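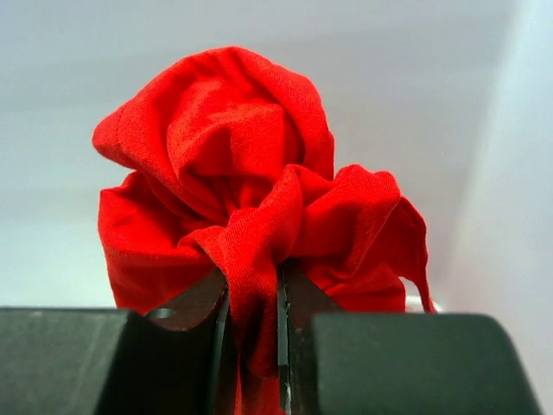 Page last changed: February

Review: the Dorkum soft-grip finger kit, after a month of red cloth

I've been putting off writing this one, mostly because I kept changing my mind about it. The Dorkum kit is a set of replacement fingers for a two-finger gripper, with slim gripping strips down the inside edges, a little bag of screws, a hex key and a folded sheet that passes for a manual. I bought mine from Hudside, paid for it myself, and I've had it on our cloth-handling cell for 30 days now.

Quick background on the cell, as it matters for the score at the end. It's one arm, one gripper, a camera down at the wrist and a pale work surface, and all it does is pick up cloth, move it and put it down again. We test mostly with red because it stands out so well in the wrist view (and because I had a pile of it). If you handle boxes or bottles you can probably skip this whole review!

Fitting first. Taking the old fingers off was a two-minute job. Putting the Dorkum ones on took me most of an afternoon, and I blame the sheet. It shows the left finger only and expects you to work out the right one yourself, and I got the right one on a hair too high. You don't see that by eye. You find it when thin cloth slides out on one side every time the arm lifts. Sofia Brandão, who shares the cell with me, spotted it by closing the jaws on a strip of paper and tugging - the paper pulled out at the top and held tight at the bottom. I've used her paper trick every time since and I'd tell anyone to do the same before they touch a single setting.

Then there's the zero. After any finger swap you have to teach the gripper where closed is, and with these fingers you want to do it with the strips barely touching. I squeezed too hard the first time, so the software thought closed was tighter than it was, and it spent the rest of the day reporting a grip on nothing at all. Open up, back off, zero again, save. And do save - ours forgets on a power cut.

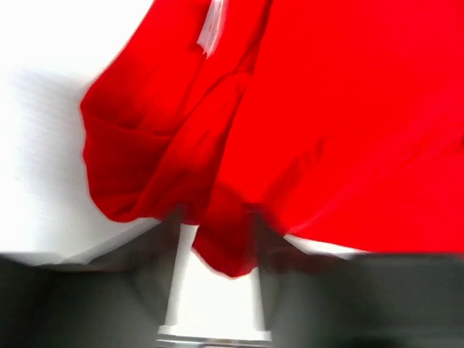 What I like best is how low the tips can go. With our old fingers I had to leave a gap under the jaws or they'd scrape, and folded cloth would just get nudged along. With the Dorkum tips I can come in flat beside a bunched-up bit and close on it. My approach height went down by 2 millimeters, which sounds like nothing, and it made a bigger difference than a week of fiddling with speeds. I also had to re-teach the camera offset after the swap, since the new tips sit in a different spot in the view. Give yourself an hour for that and don't do it right before lunch like I did.

Upkeep is where I get grumpy. The strips pick up lint like crazy. I wipe them with a damp lint-free cloth every morning and again around 3 if it's been a busy day, and if I skip it the grip gets slippery by the evening. They chip, too. Small chips haven't bothered the picks so far, but our log was at 957 when I swapped the first pair of strips, and I'd hoped for a lot more than that. Spares come in packs of one pair (why?) and the postage costs nearly as much as the strips. I asked Hudside about a bigger pack and got a friendly answer from Svitlana Nazarenko on their parts desk, who said to check back in the spring. So I'll check back in the spring.

One more gripe - the screws. They come dry, and two of mine had backed out by the end of the first week. A dab of the weak threadlocker fixed it. Please don't use the strong stuff, you'll want those fingers off again.

I did try the Willems fingers before these. They're cheaper and nicely made, but much fatter at the tip, and on a single layer of cloth they were hopeless for me. On towels they were great, so it depends what you've got on the table.

Score: 4 out of 5. It loses the point for the sheet and the spares. If Dorkum ever draws the right-hand finger I'll come back and change this page.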